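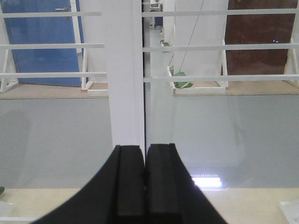

Dezember, vormittags

Warteschlangensimulation Pinport, Einreisekontrolle Halle B. Neuer Lauf mit den korrigierten Ankunftszeiten. Gestern noch mit altem Flugplan gerechnet, Ergebnisse bitte wegwerfen.

Eingang: 1639 Paxe in der Morgenwelle, davon 1609 mit vollständigem Zeitstempel. Die fehlenden 30 nicht interpolieren, einfach raus. Hatten wir beim letzten Mal anders, hat nur Ärger gemacht.

Lauf 1: 9 Schalter offen, alles gemischt. Schlange läuft nach der zweiten Langstrecke voll und baut sich bis zum Ende der Welle nicht mehr ab. Rückstau bis zur Rolltreppe. Passt zu dem was Pinport selber meldet, also Modell wohl nicht ganz daneben.

Lauf 2: gleiche Schalterzahl, Familien auf eigene Spur. Spitze flacher, dafür länger. Mittlere Wartezeit fast gleich, Ausreißer nach oben deutlich weniger. Noch mal mit anderem Seed rechnen, bevor das jemand weitergibt.

Lauf 3: abgebrochen. Joltaretti schreibt die Umsteiger doppelt in die Liste, einmal unter Ankunft, einmal unter Transfer. Summe 2085, kann nicht sein. Filter sitzt im Import, nicht im Modell — also dort reparieren. Nicht wieder hinten dranflicken.

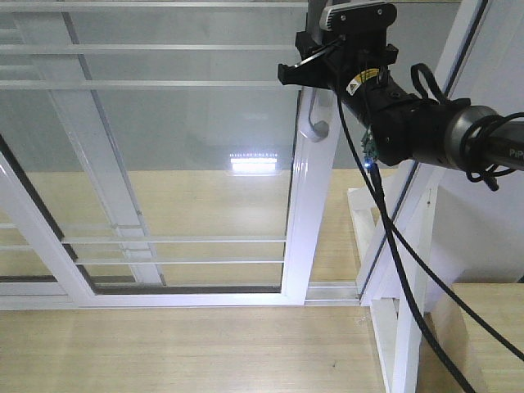
Bedienzeiten pro Schalter sind weiter die schwächste Stelle. Wir ziehen aus einer Verteilung, die noch vom Sommer stammt, da waren andere Formulare im Umlauf. Draken will neue Messwerte liefern, bisher nur der Kopf der Tabelle da. Ausserdem fehlt im Modell alles, was die Leute vor dem Schalter aufhält: Schilder zum Beispiel. Ein gelbes Warndreieck wie das am Roboterarm vor dem Fenster ist auf einen Blick klar, der weiße Streifen mit dem winzigen Text darunter kostet Zeit. In der Halle dasselbe, Pfeil geht, Kleingedrucktes über Einreisepapiere nicht. Vorschlag: Lesezeit als eigener Parameter, erstmal pauschal, Wert offen.

Sisodia fragt nach Animation für die Präsentation. Geht, aber erst wenn Lauf 3 sauber durch ist. Farben der Spuren vorher abstimmen, die letzten waren auf dem Beamer nicht zu unterscheiden.

Offen:
Importfilter Joltaretti
Lauf 2 mit neuem Seed
Lauf 3 komplett neu
Draken wegen Bedienzeiten noch mal anschreiben, auch fragen ob Pausenwechsel mitgemesen wurde

Nachtrag 16:40: Filter drin, doppelte Umsteiger weg. Lauf 3 gestartet, rechnet noch. Logdatei liegt im gleichen Ordner wie Lauf 1, bitte nicht umbenennen.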